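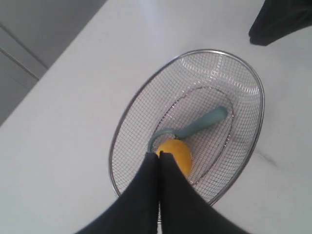
Zonderby Opens Second Kitchenware Repair and Resale Shop, Expands Mail-In Service

Bolger location will take in used cookware, knives and small kitchen goods starting in May

BOLGER – Zonderby, the kitchenware repair and resale company, will open its second shop in May in the former Reltero hardware building in Bolger. The shop will repair, sharpen, clean and resell household kitchen goods, and will serve as the new base for the company's mail-in repair service.

The Bolger shop has 2866 square feet of floor space, split between a retail area at the front and a workshop at the back. Customers will be able to drop off items at a counter just inside the main entrance. A second door on the parking lot side will be used for larger drop-offs, including boxed donations and orders from restaurants.

Zonderby started as a knife sharpening stall and moved into general kitchen repair when customers began bringing in pots with loose handles along with their knives. The first shop now handles sharpening, handle replacement, re-seasoning of cast iron, re-tinning of copper and basic work on hand-cranked tools such as food mills and pasta machines. All of these services will be offered in Bolger from opening day except re-tinning, which will continue to be done at the first shop. Copper pieces left in Bolger will be sent over once a week and returned to the same counter.

"People bring us things they have used for years and want to keep using," the company said in a statement. "Most of what we see needs a rivet, a screw or a good cleaning. The first shop has run out of room for that work, and customers have been waiting longer than we would like."

Average turnaround at the first shop reached 33 days last fall, up from less than two weeks the year before. Zonderby expects the wait to fall once the Bolger workshop is fully staffed. Knife sharpening will be done while customers wait on most mornings, with a limit of six knives per visit. Serrated knives and scissors must be left overnight.

The resale area will carry used and repaired goods bought from households, estate sales and closing restaurants. Stock will change from week to week and will include baking pans, mixing bowls, colanders, wire baskets, stockpots, cutting boards and serving pieces. Every item is washed, checked and tagged with a short note on any work done to it. Items with worn nonstick coatings are not accepted for resale or repair.

Repaired goods sold in the shop come with a 90-day guarantee on the repair. If a handle or rivet fails in that time, Zonderby will fix it again at no charge or give store credit for the purchase price. The guarantee does not cover rust, drops or damage from the dishwasher.

Mail-in service

The mail-in service, which has been run from a storage room at the first shop, will move to Bolger in the week before opening. Mail-in orders will be paused for five working days during the move. Packages that arrive during the pause will be logged and held, and customers will get an email when work begins.

To use the service, customers fill out a form, receive a price estimate and print a label. Items should be wrapped one by one, and knives must be packed with a blade guard or heavy cardboard taped over the edge. Zonderby will not open packages marked as containing loose blades and will return them to the sender. Return shipping is charged at cost.

Mail-in prices will stay the same through the end of the year. Counter prices for sharpening will also stay the same at both shops.

Spare parts by Clistari

The Bolger shop will be the first to carry a line of replacement parts from Clistari, a maker of handles, knobs and lid hardware. The line has 420 parts, including pot lid knobs in several sizes, phenolic and beechwood handles, and screw sets for older saucepans. Customers can buy the parts to fit at home or have them fitted at the counter for a small fee. Parts that are not on the shelf can be ordered and are usually in within a week.

Customers looking for a part should bring in the pot or lid itself. If that is not possible, a measurement of the screw hole and the distance between holes is enough in most cases.

Donations and classes

Zonderby will continue to accept donated kitchen goods in clean condition. Some 1000 donated pieces were repaired at the first shop last year and given to households moving into new homes. Donations in Bolger will be taken at the side door until 4 p.m. on days the shop is open. The shop cannot take electric appliances, glass lids without a matching pot, or plastic food containers.

Evening classes in knife sharpening and cast iron care will begin about a month after opening. Each class has room for eight people. Participants should bring one or two knives or a single pan of their own. Sign-up will be at the counter, and the class fee covers the use of stones, oil and other supplies.

Hours and parking

The Bolger shop will open at 9 a.m. and close at 6 p.m., with the repair counter closing half an hour earlier. Free parking is available in the lot beside the building, and there is a bike rack near the front door. The entrance and retail area are step-free.

Zonderby is hiring for bench repair and counter positions in Bolger. Bench experience is helpful but not required, and training is paid. Applications can be picked up at the first shop or requested by email.

About Zonderby

Zonderby repairs, sharpens and resells household kitchen goods through its shops and by mail. The company buys used cookware from homes and restaurants and supplies repaired pieces to other secondhand stores in the area.

Media inquiries: Zonderby press desk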